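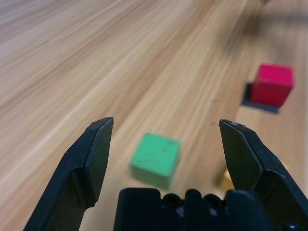

I have been thinking about building blocks for most of the winter, which is a strange thing to admit at my age, and the ones I keep coming back to are the plainest. I don't mean the arches and the turrets, or the sets that come with a printed sheet showing you the castle you are supposed to end up with. I mean cubes. Put one green cube down on a pale wooden table, somewhere between mint and emerald, with all that honey-coloured grain running away underneath it, and the thing positively glows. You want to pick it up. You want to put another one next to it and see what the green does then.

It began in November, when my sister was clearing out a cupboard and passed on a shoebox of blocks that had belonged to several children in turn. Some had been chewed. One had a biro face on each side, all of them furious. I tipped the lot out meaning to sort the good from the bad, and an hour later I was still on the floor with cold feet and a bridge that reached all the way under the sofa. (The good ones and the bad ones had got completely mixed up in the bridge, so that was the end of the sorting.)

Since then I have been asking everyone I meet about the blocks they grew up with. People remember them with astonishing precision! They can tell you which colour there was never enough of, and what the lid of the tin sounded like. A man at my bus stop described a blue one with a dent in the corner as though he were describing a cousin. He still had it, he said, in the drawer with the batteries.

The small pleasures of a cube

The joy of a cube is that it has no wrong way up. A very small child can put it down any old how and it will sit there, square and settled, waiting for the next one. Compare that with a cylinder, which is lovely for about a minute and then lives under the cooker.

Hongmei Yuan has run the toy shop Padik for long enough to have sold blocks to people who first came in by pushchair, and she keeps a shallow tray of them beside the till with nothing to say what they are for. Adults can't leave it alone. "They're waiting for the card machine and their hand just goes," she told me. "They make a tower, they pay, and then they look quite put out that they have to go home."

Her tray has four colours in it: red, yellow, green and blue. She did try a set in greys and oatmeals one spring, very tasteful, and it looked marvellous on the shelf and stayed there. She took it home in the end and uses it to prop up seed trays.

I am with her on the colours. I know the pale and dusty ones photograph beautifully, and I have nothing against a sage green cushion, but a block ought to be red the way a postbox is red. You should be able to call across the room for the yellow one and have somebody bring it to you without a discussion.

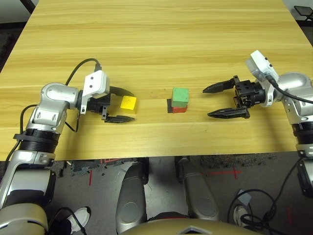
Stacking is where everybody starts, and I would like to put in a word for the tower of two. We rush past it. We are so keen to get to the big wobbly one that we forget what an achievement it is to rest one cube on top of another and take your hand away. Green on red is my favourite pairing, because each makes the other look brighter, and it is worth stopping there for a moment before anybody reaches for the next one.

If you are playing with a toddler, stop there for several moments. Hongmei's advice to new parents is to build low and build often, and to let the child do the demolition for as long as the child likes, which may be weeks. Knocking down is half the game, and for some children it is nearly all of it. My nephew had no interest in putting anything on top of anything until he was well past two, and then one morning before breakfast he made a row right along the skirting board, perfectly straight, and wouldn't let the dog past it.

Rows are underrated too. So are borders, and paths, and the thing where you lay the blocks out flat with gaps between them and move them round until it looks right. I do this one with a cup of tea. There isn't a name for it, as far as I know, and I can't tell you what makes it look right, but you will feel it when you get there. A yellow one set at a slant does wonders for two others that are sitting a bit too politely.

What to look for

You don't need to spend much. Charity shops are full of blocks, usually bagged up with half a train set, and the odd ones are often the nicest. If you are buying new, though, these are the things I have learned to check.

Edges first. A slightly rounded edge is kinder to fingers and shins, and the block survives being dropped on tiles. Go too far with the rounding and the tower starts to slide, so run your thumb along one before you buy. Belleo gets this exactly right on its nursery cubes, which have just enough softness at the corners and still stand square.

Then the surface. A high gloss looks jolly in the box and is maddening in use, because the blocks skate off one another. Matt is better. The Duan set I borrowed from a neighbour has a dry, chalky finish that grips, and I got a taller tower out of it than out of anything else on the carpet, with a witness.

Then size, and here I would ignore the age on the packet and look at the hand. A block should fill the palm without stretching it. Very small cubes are for older children and for people like me, and should be kept well away from babies in any case.

Last of all, the number. Pimalis does a chest of 112 and a bigger one of 153, and I lay awake wanting the bigger one before coming to my senses. For a first set, a couple of handfuls is enough. A child with a great heap of blocks tends to pour them; a child with a few will pick each one up and turn it round and have a proper look. You can always add to them at birthdays, and grandparents love to be told exactly what to get.

Give them a table 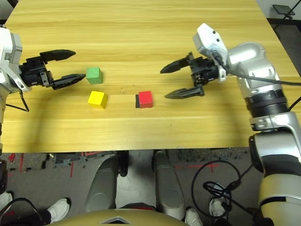
The floor is the classic spot, and I will defend it, but do try a table. Blocks at elbow height are a different toy altogether. You can see the sides as well as the tops, you can get your eye down level with the surface and look along it, and your knees will thank you. Children who can stand steadily like it as well, and they walk round to work from the other end, which they can't do so easily when they are sitting in the middle of everything.

Light wood is the best background going. Red, yellow and green all sing against it, and the grain gives you something to line things up with (or to ignore, if you are in a diagonal mood). A patterned cloth swallows the blocks whole. Glass is noisy. I put a sheet of plain brown paper over ours when the varnish began to suffer, and then of course we started drawing roads on it, and then the roads needed a roundabout.

Leave plenty of room. It is tempting to put out the blocks and the animals and the little cars all together, but three cubes with space about them will hold a person's attention far longer than you would think. Move the red one a hand's width away from the others and already there is a story. It has gone off in a huff. It is the shop and the others are walking to it. My niece informed me that it was the moon, and that I had been holding it wrong.

Try it in the late afternoon too, when the light comes in low and each block throws a shadow. You can build for the shadow alone. We spent a whole teatime making a dark cat on the wall out of a pile that looked, from the front, like absolutely nothing, and we had to keep shuffling it along as the sun went down.

Putting away

Blocks want an open basket or a shallow box. Anything with a puzzle for a lid, where each piece has to go back in its own place, means the set will be put away beautifully once and afterwards kept in a carrier bag. Hongmei uses old cutlery trays at home and wipes everything down with a barely damp cloth at the end of the week. She doesn't soak painted blocks, and she dries them on a tea towel overnight before they go back.

Or leave a few out. I have taken to keeping two on the kitchen windowsill and another on the corner of my desk, and it's remarkable how often they have been moved when I come back into the room – swapped over, stood on a jam jar, turned to face the garden. The yellow one went missing last month and I found it in the fruit bowl, sitting on top of a lemon.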